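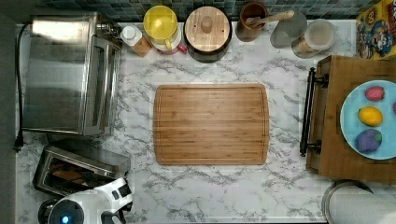 Kitchen worktop with cutting board and toaster oven

4 Adding wall switches and sockets to the Plander controller

Read section 3 before you start. The controller must be powered, connected to your router and showing a steady green light. Devices can be added one at a time only.

Caution: Mains wiring must be carried out by a qualified electrician. Switch off the circuit at the consumer unit before removing any faceplate. The steps in this section cover the set-up of devices that are already wired in.

4.1 Adding a wall switch

1. Open the Plander app and sign in with the account you made in section 2.
2. Tap Devices, then Add.
3. Choose Wall switch from the list. If you have the Cosenley range, choose Wall switch (Cosenley) instead.
4. Press and hold the lower half of the switch until the light on it flashes blue.
5. Wait for the switch to appear in the app. Do not close the app or lock the phone while it is searching.
6. Type a name for the switch and pick a room.
7. Tap Save. The blue light goes out.

Note: The name can be up to 50 characters long, but only the first part is shown on the wall panel. Short names such as "Hall" or "Back door" are easier to read.

If the light flashes red, the switch is still paired with another controller. Reset it as described in 4.4 and start again from step 2.

4.2 Adding a socket

1. Unplug anything connected to the socket.
2. Tap Devices, then Add, then Socket.
3. Press the small button between the two outlets once. On single sockets the button is below the outlet.
4. When the socket appears, enter a name for each outlet. The left outlet is listed first.
5. Tap Test. You should hear a click from each outlet in turn.
6. Tap Save and plug your appliances back in.

Caution: Do not set timers or remote switching on outlets used for heaters, ovens or other cooking appliances. Go to Socket settings and turn on Local control only for these outlets. They can then be switched by hand at the wall, and the app will show their state but will not change it.

Fridges and freezers should be left on Always on. This setting also leaves them out of the Away scene.

4.3 Placing devices in groups

A group lets you switch several devices together. You can have up to 100 devices on one controller, and a device can belong to more than one group.

1. Tap Groups, then New group.
2. Select the devices you want.
3. Choose what happens when the group is switched on. Dimmable lights can be given a level; all other devices are on or off.
4. Tap Save.

Groups are stored on the controller and carry on working if the internet connection is lost – voice control and remote access do not.

4.4 Resetting a device

1. Remove the device from the app if it is still listed.
2. Press and hold the button until the light changes from blue to red, then let go.
3. Wait until the light goes out.

Resetting clears the name, the room and any timers. It does not affect other devices in the same group.

4.5 Error codes

E12: The device is out of range. Add a Prurthorpe repeater between the controller and the device.
E31: The controller is full. Remove a device you no longer use.
E197: The device software is too old. Tap Update and leave the device powered until the update has finished.

Devices from the Alvarado range need a bridge and are covered in section 5.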